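Overlap and Course Stability in Small Foam Brick Layups

Project report, Structures and Materials elective
Authors: Linnea Hägglund, Gráinne Mac Carthaigh
Zarnoddale Technical College
Submitted Sep 15, 2022

Summary

This report covers a tabletop study of dry-stacked foam bricks. The aim was to find out how the amount of overlap between a raised brick and the two bricks beneath it affects the stability of a short course, and whether the covering on the table has any effect on the result. Dry stacking means that no mortar or adhesive is used, so the course is held together by weight, contact, and friction alone. The bricks were light props with a rough surface. They do not behave like fired clay, and the findings should not be read as a guide to real masonry.

The main result is that an even overlap on both supporting bricks gave the most stable course. The second result, which was not part of the original plan, is that a loose plastic cover over a cloth changes the test. The cover moves, and the bottom bricks move with it.

1. Background

In a running bond, each brick in a course sits across the joint between two bricks in the course below. The overlap spreads the load and ties the wall together. Most introductory texts show this with a full wall. We wanted the smallest arrangement that still includes a joint and an overlap, so that a single change could be made and its effect observed.

The smallest useful arrangement is three bricks: two on the table, end to end or with a small gap, and one raised across the joint. We called this the bridge. A bridge can be extended at either end with further bricks laid flat. The added bricks carry no load from the raised brick, but they can act as stops and limit sliding.

Three questions were set:

Does the raised brick need equal bearing on both supports?
Does a brick laid against the end of the row reduce sliding?
Does wear on the edges of the bricks affect the contact?

2. Materials

2.1 Bricks

The bricks came from a set sold as stage props by Carthorpe. They are red, with a rough foam-like surface. The set had been used in earlier classes, and the paint has worn off the corners and edges in many places, leaving white patches. We did not repaint or sand any of them. Where the wear was heavy, the edge was slightly rounded to the touch, and this was written in the log next to the brick's number.

Brick numbers were kept on a separate sheet with a sketch of each chip pattern. Marking the bricks directly was ruled out at the planning stage, as tape would change the contact surface.

2.2 Table and covering

All layups were made on the same table. It has a green-and-white gingham cloth with a clear plastic sheet over it. The check pattern was useful as a rough guide for keeping the row straight. It was not used for measurement, because the cloth can stretch and the checks are not guaranteed to be square.

The plastic sheet has creases, including some across the middle of the table where the row is normally laid. A brick placed on a crease does not sit fully flat. On a heavy brick the crease would be pressed out. On a foam brick it is not.

2.3 Other items

A steel rule, a soft pencil, a spiral notebook, and a spring balance made by Ó Néill were used. The spring balance was too coarse for a single foam brick and was used only for pull tests on a full bridge.

3. Method

3.1 Laying the row

The bottom bricks were laid first, from left to right, with their long faces in line. The raised brick was then set across the joint by hand, lowered straight down. Sliding it into place from one side was not allowed, as this drags the bottom brick out of line before the test has begun.

Any brick not in use was kept toward the front of the table, clear of the row. Small items already on the table could stay if they did not touch the bricks. In practice this meant that food, packaging, and storage trays were often on the table during a session. Contact between a loose item and the back of the row would count as a support and would void the trial.

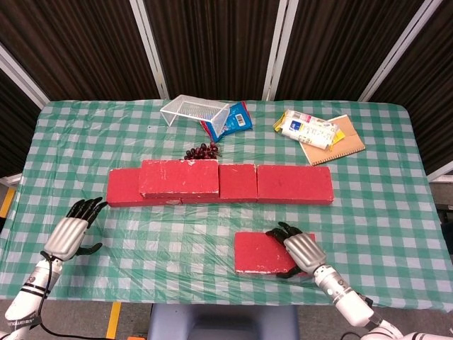
Gráinne Mac Carthaigh objected to the clearance rule at the first review, saying that a gap you have to lean over to check is a gap you will stop checking, and that the table should be cleared to the cloth before every trial. She also asked that the raised brick be put down and lifted again once before each reading, so that the plastic under the bottom bricks had a chance to settle. The second request was adopted at once. The first was adopted for the pull tests only, where a loose item near the row could easily be caught by the cord.

The position with a bridge at the left and a longer brick closing the row at the right was recorded as Layout B. Layout A was the plain bridge with nothing at either end. Layout C had end bricks on both sides.

3.2 Overlap

Overlap was measured along the long face, from the end of the raised brick to the joint line below it. It was recorded for both sides. An even bridge has the same reading left and right. In an uneven bridge, the raised brick has been shifted toward one support. Readings were taken with the rule held against the front face and not resting on top, where the rough surface made the rule rock.

3.3 Disturbance tests

Each layup was subjected to two tests. In the tap test, the table was tapped once by hand near the front edge. In the pull test, a cord was looped behind the raised brick and drawn slowly forward with the spring balance until something moved. The log recorded which brick moved first. The size of the force was noted but is not used in the results, for the reason given in Section 2.3.

A total of 47 trials were logged. Of these, 5 were voided: most because the cord slipped off the brick, and the rest because the starting overlap had not been written down.

4. Results

4.1 Bearing

Even bridges stayed in place under the tap test in nearly every trial. Uneven bridges were less consistent. When the raised brick had only a narrow bearing on one support, it tended to drop at that end and push the support outward. The failure was gradual in most trials. The supporting brick crept first and the raised brick followed.

This agrees with the simple statement that the resultant load should fall well inside the bearing area. With bricks this light, the creep seems to be controlled by friction at the table as much as by the position of the load.

4.2 End bricks

An end brick reduced outward sliding on its own side. In Layout B, the row almost always opened at the side without the stop. In Layout C, movement was small on both sides, and the raised brick was usually the first thing to move under the cord.

A longer brick made a better stop than a standard one. We attribute this to its larger contact area and greater weight, but the two effects were not separated.

4.3 Edge wear

Bricks with worn edges were compared with the best-preserved bricks in the same position. Wear on the upper corners had no clear effect. Wear along a lower edge mattered when that edge was at the end of the bearing, since the rounded part carried little load and the true overlap was shorter than the measured one. We recommend that overlap be measured from where contact begins. A strip of paper pushed gently into the joint until it stops will show this point.

4.4 Plastic cover

The plastic cover was treated as a fixed surface at the planning stage. It is not fixed. In several pull tests, the bottom bricks kept their place on the plastic while the plastic shifted on the cloth, and the whole row traveled forward as one unit. These trials were kept in the log under a separate code. They are not failures of the bridge, but they are not successes either, since the load never reached the joint.

Smoothing the sheet by hand before each trial reduced the travel and did not remove it. Clips at the table edge would probably be better. The Brukamel clips listed in the equipment request were not delivered in time for the main series.

5. Sources of error

The bricks are not identical. One is longer than the others used in the same row, and the set is too small to replace it with a matched brick in every trial.

Tap strength was judged by hand. Both authors made taps, and the log gives initials for each, but no correction was attempted. A dropped weight would be more repeatable.

Lighting had some effect on reading the overlap. The raised brick throws a shadow on the bricks below, and the glossy plastic reflects overhead light. Readings taken from a low position at the front were easier to repeat than readings taken from above.

6. Cost

The whole project, including the brick set, cord, and balance, was booked at 3,610 in department credits. The brick set was the largest item and has been returned to the store for use by other classes.

7. Further work

A second series is planned for December with the table cover removed and a plain board clamped in its place. The same bricks will be used, so that the effect of the surface can be separated from the effect of wear. The layouts will be repeated in the same order, followed by a new one with 2 raised bricks placed side by side over a longer bottom row.

The pull test will be rebuilt with a fixed cord height. In the present series the cord was held by eye, and a small upward angle was enough to lift the front edge of the raised brick before it slid.

Appendix: log codes

RB: raised brick moved first
SL: left support moved first
SR: right support moved first
EB: end brick moved first
PC: plastic cover moved, row intact
V: void

Copies of the log sheets and chip sketches are kept with Linnea Hägglund and can be requested through the department office.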